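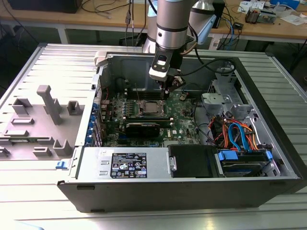
The arm and the Dell, September.

Home | Builds | Bench notes | About
September, by Shirley Cormier

The plan for the Sutcombe workshop was modest: teach the arm to put memory into a desktop PC and take it out again. I can do this myself in 8 seconds. The arm needs 46, plus a lie down.

Most of my evening went on the approach angle, which I changed and changed back.

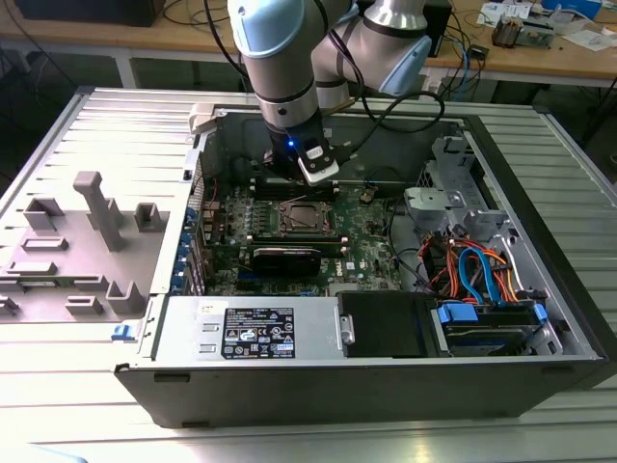

Selvaraj Kumarasinghe thinks I should slow the last bit of travel right down and let the fingers find the slot by feel. I've set it to 80 steps for the final drop - we'll see.

The script is now 2760 lines long, most of them stopping the arm from doing something.

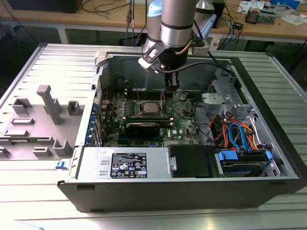

Bench notes, no. 8

Still to do: a softer grip, and a proper home position clear of the drive cage. Cable ties too, if Zellham ever has them back in stock.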